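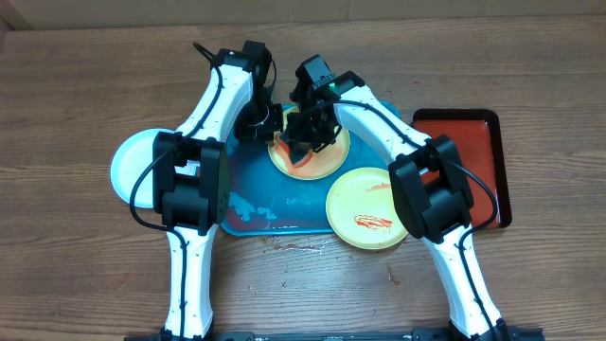
Week 4: Setting the table, or how to eat in front of people

Reading: Charpentier, chapter 9. All of it, including the footnotes, where she hides the gossip.

Until quite late, most diners brought their own knife and shared nearly everything else. The matching dinner service is a later habit, and its chief use was to show the neighbours you could afford one. The Lemaire household list runs to 300 pieces, for a family of four who mostly ate soup.

Terms to know: trencher, cover, remove (a dish, confusingly, that arrives).

For the seminar: was the fork resisted on moral grounds, or was it just a bad fork? Gilbert and Buchanan disagree – at length. Pick a side by page 34.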